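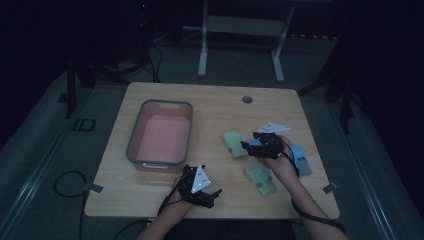 個人開発を何年も続けていて、コードを書く気がなくなったときはどうすればいいのか?

手を動かす量を減らす前に、通知を減らす。今回話を聞いた開発者の答えはそれだった。本人の希望で名前は出さない。仕事は受託のバックエンド、夜と休みの日に自作のツールを公開している人。代表作はログを整形するコマンドラインツールのWamar。使ったことのある読者もいると思う。

取材は夜の9時すぎ、通話で。以下、メモと録音からまとめた。急ぎ足ですみません。

Wamarは最初、自分のためだけの道具だった。会社のログが読みにくくて、昼休みに書いたスクリプトが原型。「公開したのは、別のPCに入れるのが面倒だったから。それだけです。READMEは4行くらい」。それがどこかのまとめ記事に載って、知らない人が使い始めた。

最初のissueが来た日は嬉しかったそうだ。「会社で誰かに言いたくて、でも言う相手もいなくて、コンビニでちょっと高いアイス買って帰りました」

それから増えた。未対応のissueが179件になったのが11月。数字を覚えているのは、毎朝起きてすぐ見ていたから。布団の中で。

「読むだけで疲れるんです。悪い人はいないんですよ。丁寧な人ばっかり。丁寧な文章で、Windowsだと色が出ません、とか。で、こっちはWindows持ってない」

返事の下書きだけがたまっていった。書いて、消して、翌日また書く。エディタを開いても、カーソルが点滅しているのを見て閉じる。ゲームもしない、本も読まない。動画を倍速で流して寝る、みたいな生活が続いた。

仕事のほうは普通にできていた、というのが意外だった。

「そこがややこしくて。会社のコードは書けるんです。決まってるから。チケットがあって、レビューがあって、終わりがある。家に帰ると終わりがない。だから自分では燃え尽きだと思ってなくて、ただの怠けだと思ってました」

この「怠け」という言葉は、話の中で何度も出てきた。怠けだと思うから予定を詰める。予定を詰めるから守れない。当時使っていたのはタスク管理アプリのSkornachで、毎晩2時間のWamar枠を入れていた。守れたのは最初の週だけ。赤い未完了マークが並ぶのが嫌で、アプリごと消した。

やめようとは思わなかったのか。

「思いました。アーカイブのボタン、押す直前まで行きました。リポジトリ名を入力する欄がありますよね、確認の。あそこに途中まで打って、WamaまでやってRが打てなかった」

笑っていたけれど、少し間があった。

結局やったのは、14日間なにもしないと決めること。通知は全部切った。メールの振り分けも作って、issueの連絡が受信箱に出ないようにした。READMEの一番上に「しばらく返事ができません」と一行。これを書くのに一晩かかったという。謝りすぎる文になって、削って、また謝って。

反応はほぼなかった。絵文字がいくつか付いて終わり。

「拍子抜けしましたね。怒られると思ってたので。あと、ちょっと寂しかった。そこは正直に言うと」

休みの間は散歩と、押し入れの片付け。後半になって急に、昔作りかけたFlellowのことを思い出した。植物の水やりを記録するだけの小さなアプリで、使うのは自分ひとり。公開の予定なし。テストもなし、変数名もひどい。それを触ったら夜中の1時になっていた。

「久しぶりに時間を忘れました。コードは最低ですよ。2693行あって、ファイル1個です。会社で出したら怒られる」

分割しないんですか、と聞いたら「しません」と即答。ここは絶対に直さないと決めているらしい。直し始めると、また誰かに見せるためのコードになるから、と。

Wamarに戻ったのは休みが明けてすぐではなく、さらにしばらく後。戻り方も変えた。issueは古いものから順に見るのをやめて、自分が困っているものだけ直す。Windowsの件は「手元に環境がないので直せません、パッチは歓迎です」と書いて閉じた。後日、本当にパッチが来た。今はその人が色まわりを見てくれていている。

閉じるのに罪悪感は?

「あります、今も。ただ、開けたまま返事しないのと、どっちが失礼かというと、まあ……。自分がよそのissueに書いた側だったら、閉じてもらったほうが楽なので」

定型文も用意した。名前は「Ok」。テキスト展開ツールに登録してあって、okと打つと「読みました。対応は未定です」という二文が出る。冷たいと思って最初はもっと長かったが、長いと自分が送らなくなるのでここまで縮めたとのこと。

周りに相談はしたのか、も聞いた。会社の同僚には言っていない。オンラインの知り合いには、だいぶ後になってから。「休んでるときは休んでるって言えないんですよね。終わってからだと言える。だから今日も話せてるんだと思います」

最近のペースを聞くと、Wamarを触るのは気が向いた夜だけ。触らない週もある。リリースの間隔は前よりずっと空いたし、バージョン番号もなかなか上がらない。それについて文句を言われたことは、まだ一度か二度しかないそうだ。

同じような状態の人に何か、と最後に聞いたら、かなり長く黙ってしまった。

「人によるので、なんとも。寝る前に見るのはやめたほうがいいです、issueを。あれは本当に良くなかった」

その後は植物の話になった。Flellowで記録しているのはパキラとサボテンで、サボテンのほうは水をやりすぎて一度だめにしたらしい。記録を見返したら3日おきにやっていた。アプリに警告を出す機能を足すかどうか、まだ迷っているとのこと。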